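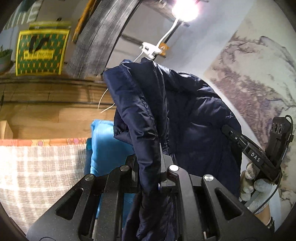
Navy puffer, horizontal quilting, glossy shell.

Thread on loft, fill power and why puffer jackets go flat. Mostly notes from working through the winter returns with Aldo Carbone.

1/ Fill power is a volume figure. It tells you how much space a fixed weight of down takes up under a standard load. It says nothing about how much down is in the jacket. For that you need fill weight, and most hang tags leave it off.

2/ A high fill power jacket with very little fill will be colder than a mid-grade one that is properly stuffed. People compare the first number and stop there.

3/ Quilting lines are cold spots. On a sewn-through jacket the shell and lining meet at every seam, so there is no insulation at the stitch. Box walls fix this but add fabric, labor and weight.

4/ Flat jackets come back described as "lost its feathers". Usually the down is still in there, clumped by body oil and detergent residue. Of the last 20 we opened, 13 had close to the original fill weight.

5/ Washing: front loader, down soap, low spin, double rinse. Regular detergent strips the down and leaves film on the shell. Fabric softener is worse – it coats the clusters and they stop opening.

6/ Drying takes longer than people think. Low heat, about 4 hours for an adult size, with a few clean tennis balls. Stop every so often and break up lumps by hand. If the baffles still feel heavy at the bottom, keep going.

7/ Storage: loose on a wide hanger or in a big cotton bag. Compression sacks are for travel. A jacket that went into one in May and came out in the fall needs a tumble before you judge it.

8/ Synthetic fill is a different problem. The fibers break at the bends and stay broken. No wash cycle brings that back.

9/ Liliana Caputo asked about patching. Small holes: adhesive nylon patch, rounded corners, press and leave overnight. Don't pull a feather out through the shell. Pinch it from the lining side and draw it back in.

10/ Next thread is zippers, mainly coil vs. molded tooth and when a new slider is enough.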